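Speaker notes: Running a translated fiction list from a small office
Sep 11, 2018

Opening (keep this short)

Thank the organisers. Say who we are: Skarodik, publishers of translated novels and story collections, mostly from small languages. The backlist stands at 60 titles. Mention that there will be time for questions at the end, so please hold them.

Part one. How a book gets chosen

Start with the Randina novel, as most people in the room will know it. We read it first as a sample of 200 pages in a rough English version that the foreign publisher had paid for. The sample was poor. The book underneath it was good, and two outside readers who had the original told us so.

Point to make: a sample tells you about the sample translator as much as it tells you about the book. We now ask for one reader's report from someone who has read the whole thing in the original, and we pay for it ourselves.

Say what goes in a report. Plot in one page. Comparison with books already in English. Any passage that will be hard to carry over. Whether the ending holds up. We don't want marks out of ten.

Part two. Contracts

Go slowly here. Last time I rushed it and half the questions were about this part.

The translator is named on the front cover and on the title page. Copyright in the translation stays with the translator. The fee is an advance against a small royalty. Explain that the royalty starts from the first copy only when a grant has covered the fee, and that otherwise it starts once the advance has earned out.

Grants: apply before the contract with the translator is signed if the funder's rules allow it, and check, as some of them want the signed contract attached. We lost one grant by getting this the wrong way round. The book was the Deson stories and we published anyway, with a smaller printing.

Part three. Editing

The longest part. Have the Softić page proofs ready to pass round.

The editor does not read the original language in most cases. Ask how many in the room work this way (hands). What we do is keep a query sheet. Every question to the translator goes on the sheet with a page number, and the answer goes beside it. The Softić book ran to 848 pages in English and the sheet had 3329 entries by the time we went to press. Pause for the groan.

Give the three kinds of query:
Sense — what does this sentence mean?
Voice — would this character say it like this?
Fact — is the street name right, is it the same cousin as before?

Sense queries come first and have to be settled before anyone touches commas. Voice queries are the ones that lead to arguments. Our rule is that the translator decides, and the editor may ask twice.

Read out the paragraph from chapter four in both versions, draft and printed. Don't comment between them. Drink some water.

Then dialect. We don't swap one region's speech for another. A farmer from the hills should not turn up sounding like Yorkshire. Loose grammar and word order do most of the work. Somebody will disagree with this and that is fine, take it in questions.

Part four. Covers and copy

Keep it to five minutes. Main point is that the back cover copy should be written by someone who has finished the book. Say that we dropped the map from the cover of the Randina novel after booksellers shelved it under travel.

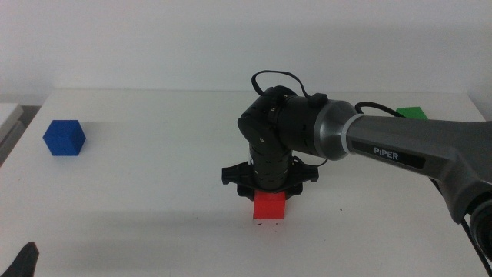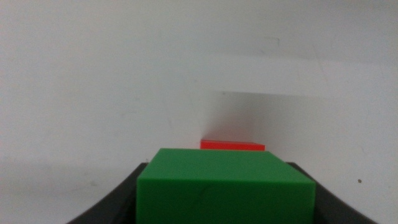 Next, reviews. Proof copies go out four months ahead. For a long book make that five. Send a note with each one that says in two sentences what the book is, and put the translator's name in the note, as reviewers tend to copy from it.

Festivals: if the author can't travel, ask the translator. They have read the book more closely than anyone and are often better at talking about it. Pay them the same fee.

Closing

Handout has the report template, a blank query sheet and the contract wording. Copies are by the door, and it can be sent by email to anyone who leaves an address.

If time is short, cut part four down to the back cover copy and go straight to questions. Don't cut the reading.

Likely questions: print runs, ebooks, whether we read unsolicited samples (yes, in September only), and how we pay for outside readers.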